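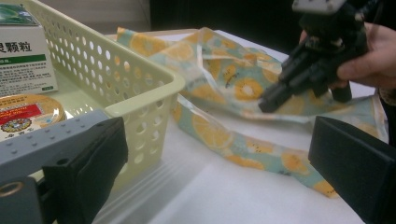

Gidalton 암하라어-한국어 생활 낱말 자료

판: 2
만든 사람: Tsegereda Gebretsadik
글자 인코딩: UTF-8
구분 기호: 탭

소개

Gidalton은 집에서 자주 쓰는 암하라어 낱말과 그 한국어 뜻을 모은 자료입니다. 부엌, 옷과 천, 청소, 손님맞이, 아이 돌보기에 관한 낱말이 들어 있습니다. 표제어는 3,400개이고, 그중 일부에는 짧은 예문이 붙어 있습니다. 예문은 모두 400개입니다.

저는 암하라어를 모어로 쓰고 한국어는 어른이 된 다음에 배웠습니다. 처음에는 제 공책에 있던 낱말을 컴퓨터로 옮긴 것이었습니다. 나중에 같이 공부하는 분들이 파일을 부탁해서 형식을 맞추고 이 설명을 썼습니다. 한국어 표현에 어색한 곳이 있으면 알려 주시기 바랍니다. 뜻풀이의 한국어는 한국어가 모어인 분이 한 번 읽고 고쳐 주셨지만, 이 설명문은 제가 혼자 썼습니다.

파일 구성

words.tsv
표제어와 뜻이 들어 있는 기본 파일입니다. 대부분의 사용자는 이 파일만 있으면 됩니다.

sentences.tsv
예문과 번역입니다. word_id로 words.tsv와 연결됩니다.

variants.tsv
같은 낱말의 다른 표기입니다.

review.tsv
아직 뜻이 확실하지 않은 표제어 50개의 목록입니다. 같은 항목이 words.tsv에도 있으며, 거기에서는 status 칸이 open으로 되어 있습니다.

words.tsv의 칸

word_id: 항목 번호입니다. 한 번 정한 번호는 바꾸지 않습니다. 항목을 지워도 그 번호를 다시 쓰지 않습니다.
amharic: 그으즈 문자로 쓴 표제어입니다.
roman: 로마자 표기입니다. 읽기를 돕기 위한 것이고 학술적인 전사가 아닙니다.
korean: 한국어 뜻입니다. 뜻이 여러 개이면 쌍반점으로 나눕니다.
topic: 주제입니다. kitchen, cloth, cleaning, guest, child 중 하나입니다.
note: 설명이 필요한 때에만 씁니다. 비어 있는 칸이 많습니다.
status: done 또는 open입니다.

표기에 대하여

암하라어에는 소리가 같은데 글자가 다른 경우가 있습니다. 예를 들면 ሰ와 ሠ는 현대 암하라어에서 같은 소리로 읽습니다. ሀ, ሐ, ኀ도 그렇습니다. 그래서 같은 낱말을 사람마다 다르게 쓸 수 있습니다. 이 자료에서는 표제어에 한 가지 표기만 쓰고, 다른 표기는 variants.tsv에 넣었습니다. 표제어로 고른 표기가 더 옳다는 뜻은 아닙니다. 제가 평소에 쓰는 표기를 골랐습니다.

검색 기능을 만드시는 분은 먼저 이 글자들을 하나로 통일한 다음에 비교하시는 것이 좋습니다. 제가 첫 판에서 그렇게 하지 않아서 중복된 항목이 많이 생겼습니다.

로마자 표기에서 겹자음은 글자를 두 번 씁니다. 그으즈 문자에는 보통 겹자음이 나타나지 않으므로, 배우는 사람에게는 이 칸이 도움이 될 것입니다. 다만 방출음 표시는 아직 통일하지 못했습니다. 어떤 항목에는 작은따옴표가 있고 어떤 항목에는 없습니다.

뜻풀이에 대하여

한국어에 꼭 맞는 말이 없는 낱말이 있습니다. 이런 때에는 소리를 한글로 적고 괄호 안에 짧게 설명했습니다.

ነጠላ: 네텔라(얇은 면으로 된 숄)
ጋቢ: 가비(네텔라보다 두껍고, 몸에 두르는 면직물)
ጀበና: 제베나(커피를 끓이는 주전자)
መሶብ: 메소브(인제라를 담아 내는 바구니 모양의 상)

한글 표기는 외래어 표기법을 엄격하게 따른 것이 아닙니다. 인제라처럼 한국어 글에서 이미 볼 수 있는 말은 그 표기를 따랐고, 나머지는 제 귀에 가까운 쪽으로 적었습니다.

높임말도 어려운 문제였습니다. 암하라어에서는 상대가 남자인지 여자인지, 또는 높여야 할 사람인지에 따라 동사의 모양이 달라집니다. 한국어 번역에는 남녀 구별이 나타나지 않으므로 sentences.tsv에 addressee 칸을 따로 두었습니다. 값은 m, f, polite, plural입니다. 듣는 사람이 없는 문장에서는 비워 둡니다.

자료를 모은 방법

낱말은 저와 가족이 집에서 쓰는 말에서 시작했습니다. 그다음에 Dirkberg 공부 모임에서 회원들이 가져온 낱말을 더했습니다. 출판된 사전에서 뜻풀이를 옮겨 온 것은 없습니다. 예문도 모두 새로 지었고, 실제 사람의 이름이나 주소는 넣지 않았습니다.

알려진 문제

제가 자란 도시의 말이 중심입니다. 다른 지역에서 쓰는 낱말은 적습니다.
child 주제는 다른 주제보다 예문이 부족합니다.
천의 무늬와 가장자리 장식을 가리키는 낱말은 집마다 쓰임이 달라서, review.tsv에 그런 항목이 특히 많습니다.
note 칸에 영어로 쓴 메모가 조금 남아 있습니다. 다음 판에서 한국어로 바꾸겠습니다.
일부 편집기에서는 그으즈 문자가 네모로 보입니다. 파일의 문제가 아니고 글꼴의 문제입니다.

첫 판에서 바뀐 점

중복 항목을 합치고 variants.tsv를 만들었습니다. cloth 주제를 clothes에서 나누었다가, 경계가 분명하지 않아서 다시 하나로 합쳤습니다. 지금은 이름이 cloth입니다. 첫 판의 clothes 값을 쓰는 프로그램은 고치셔야 합니다. 파일 이름도 모두 소문자로 바꾸었습니다.

변환 도구

tools 폴더에 있는 polik은 이 자료를 낱말 카드 형식으로 바꾸는 작은 프로그램입니다. 실행 방법은 다음과 같습니다.

polik words.tsv --topic kitchen --out cards.txt

주제를 쓰지 않으면 전체가 변환됩니다. status가 open인 항목은 카드에 넣지 않습니다. 넣고 싶으시면 --with-open을 붙이십시오.

사용 조건

공부와 수업에 자유롭게 쓰셔도 됩니다. 고쳐서 다시 나누어 주실 때에는 원래 자료의 이름과 판 번호를 적고, 무엇을 고쳤는지도 짧게 써 주십시오. 상품으로 파실 계획이 있으면 먼저 저에게 연락해 주십시오.

고칠 점 보내기

고칠 점을 보내실 때에는 word_id, 지금의 내용, 바꾸고 싶은 내용을 한 줄에 써 주십시오. 지역에 따라 다르게 쓰는 말이면 어느 지역의 말인지도 적어 주시면 고맙겠습니다. 저는 9월에 다음 판을 준비할 생각이고, 그 전에 받은 의견을 먼저 살펴보겠습니다.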